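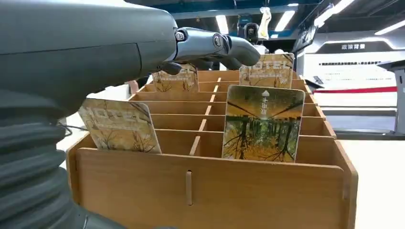 Which records does the Soltum word list cover?

Household and trade vocabulary taken from 57 printed glossaries, one headword per row.

Fields: headword, variant, gloss, source. Variants are separated by semicolons. An empty gloss means the source gave none.

Size: up to 2,000 rows per file. Version 3 splits the Leite glossaries into two files – joins on the old file name will fail.

Known gaps: the Vekel supplement is missing its entries under Q. Accents in Sovon sources follow the printed form and have not been normalised.

Updates: each December. Send corrections with the row number and source code.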